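Flonberg Technical Institute
Department of Production and Automation
Course Handout 11: Evaluating a Gripper Kit Before Purchase
October 2020

Purpose of this handout

Students often meet a robot gripper for the first time as a finished part of a work cell. This handout deals with an earlier stage, in which a kit has been offered by a supplier and must be judged before an order is placed. The product under review is the Tumwood linkage gripper kit, supplied by Prantl. The department has the kit on loan until the end of November. Students should read this handout together with their notes on linkages from the previous unit.

1. What is offered

The Tumwood kit is sold as a set of parts for assembly by the buyer. It contains the finger links, the hinge blocks, the screws, a drive unit, a mounting plate and a bracket for a small camera at the wrist. The supplier quotes an opening of 90 mm between the fingertips. Assembly took our laboratory staff 49 minutes with the printed instructions. Two drawings in those instructions show the hinge blocks from the wrong side, and students assembling the second unit should follow the corrected sheet kept with the tools.

Control software is not part of the basic price. Prantl offers it as a yearly license, and a separate service agreement covers replacement links and one inspection each year. The written quotation should state clearly which of these items is included. A buyer who compares only the basic price with that of a ready-built gripper will not obtain a fair result.

2. Points to examine

Joints. In a linkage gripper, play at each pivot is passed on to the fingertip. Move each finger by hand with the drive unit switched off, and record any looseness. Repeat the check after the handling trials.

Screws. The pivots are held by ordinary screws, and this makes repair simple. It also means that the screws must be checked at set intervals. The manual gives a tightening value for the pivots but none for the mounting plate. Prantl has been asked to supply the missing value.

Fingertips. The basic kit has plain tips. Soft covers are listed as an extra. For smooth objects, the tests should be run both with and without covers, and the results kept in separate columns.

Camera view. The wrist camera is useful only if the operator can see the object as well as the fingers. Note how much of the object is hidden by the links as the gripper comes near it.

3. Handling trials

The standard trial at this institute uses common household objects. Boxes and blocks give little information, as almost any gripper will hold them. Bowls are more demanding. The wall is curved, the rim is narrow, and a finger must pass inside the opening while another remains outside.

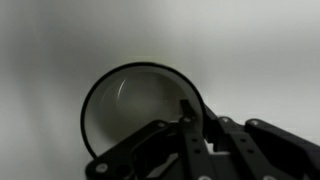
Each group will complete 61 attempts with one object. An attempt counts as successful when the object has been lifted, held for 11 seconds and set down without being dropped. The starting position is to be changed after every attempt. Groups should record failures under one of the following headings:

Missed approach
Contact made, no grip
Slipped during lift
Slipped during hold
Stopped by operator

4. Comparison product

The Illitz two-finger gripper, already installed in the second cell, serves as the comparison. It arrives assembled and its fingers move in a straight line, so the approach is easier to plan. Its closed housing cannot be opened by the user. Repairs are made by the maker only, and the unit must be sent away.

5. Written report

The report should not exceed four pages. It must include the completed trial table, a list of costs over three years and a clear recommendation to buy, to reject or to request a longer loan. Statements taken from the supplier's brochure must be marked as such and kept apart from measured results. Reports are to be handed in at the department office together with the signed laboratory sheet.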